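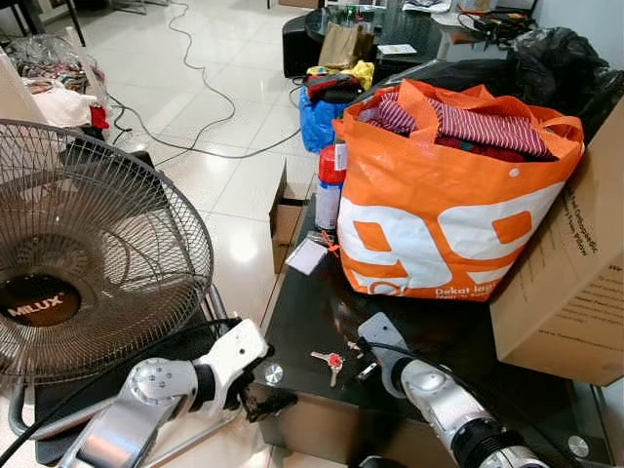
What comes in the Nendgate two-arm kit?
Two six-axis arms, two parallel grippers, one controller, one overhead camera bracket, power supplies, and a license for the Momon teaching software. Table, fasteners, and PC are on the buyer.

Reviews > Hardware > Dual-arm kits

4 min read

1/ Notes on the Nendgate dual-arm kit after 93 hours of logged run time. Firmware is the June release. I bought the kit at list price and have no arrangement with the seller.

2/ Scope: household pick-and-place, keys, bags, cloth, small hooks. I did not test welding, dispensing, or anything with a payload near the rated limit. If that's your use, most of this thread won't help you.

3/ Assembly took one afternoon. The base bolts are metric and the supplied hex key is too short to reach the rear pair once the connector is seated. Bolt first, connect second. The manual has these steps in the wrong order.

4/ Cabling is external at the wrist. Each gripper lead leaves the top of the wrist in a loose arc and runs back along the arm or off to the side. Easy to replace, easy to snag. I added two clips per arm and set a software limit on the last joint. No pulled connectors after that.

5/ Repeatability is fine for this class of work. A bunch of keys lying on a hard, glossy surface is a fair test: low profile, slides when touched, several orientations. Approach from above with the fingers nearly closed, then open at depth. Coming in wide pushes the ring away.

6/ Glossy surfaces are the weak spot. The depth estimate drops out wherever a ceiling light reflects. Momon fills the hole with the median of its neighbors, and that's acceptable on a flat table and wrong at an edge. There is a flag to disable the fill. I leave it disabled.

7/ Fabric in an open bag: workable with two arms, poor with one. One gripper holds the rim or a handle, the other pulls. The grip force setting has 14 steps. I used step 4 for woven plastic and step 6 for folded cloth. Above step 9 the fingers mark soft plastic.

8/ The teaching mode is the best part. Hold the wrist button, move the arm by hand, release. Playback smooths the path by default and shaves corners. For hook work you want smoothing off.
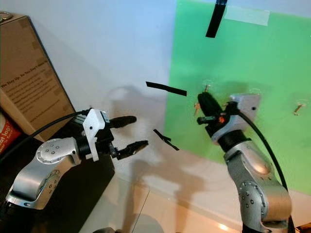
Can both arms run from one program?
Both arms share a single timeline in Momon, and any step can be set to wait for the other arm. Without a wait, the two run independently and collision checking covers only the links, leaving the fingers out.

9/ On that last point: the collision model ends at the mounting plate. Anything past it is your problem. I drew my own finger envelope as a box with a small margin. Durnlow sells a finished model file for its fingers, but the stock Nendgate fingers have none.

10/ Small brass hooks on a vertical panel are harder than they look. The finger has to come in along the panel, and the wrist needs clearance behind it. Expect to re-teach the approach whenever the base moves. I moved mine twice and lost an evening each time.

11/ Stiffness: with the arm reaching upward, light contact against an upright surface is held without chatter. At full extension sideways there is a slow oscillation that takes a moment to settle. Add a dwell before closing the gripper. 600 ms was enough for me.

12/ Noise: gear whine at medium speed, quiet at low speed. The controller fan is louder than the arms. Mine now lives under the table.

13/ Price: $3400 for the pair, shipping not included. Spare fingers are sold only as a set. The closest alternative I tried is the Bárány kit, with internal cabling and a better manual, but no hand teaching and a slower gripper. If the cell never changes, get the Bárány. If you re-teach every week, get the Nendgate.

14/ Support answered two tickets. The first reply was a link to the manual page with the steps in the wrong order. The second was useful and included a patched config for the joint limit.

15/ Open items: long-term wear on the finger pads, the effect of dust on the wrist joint, and whether the depth dropout improves with a polarizing filter. The filter is ordered. I'll post numbers under this one once I've run the same key test with it on.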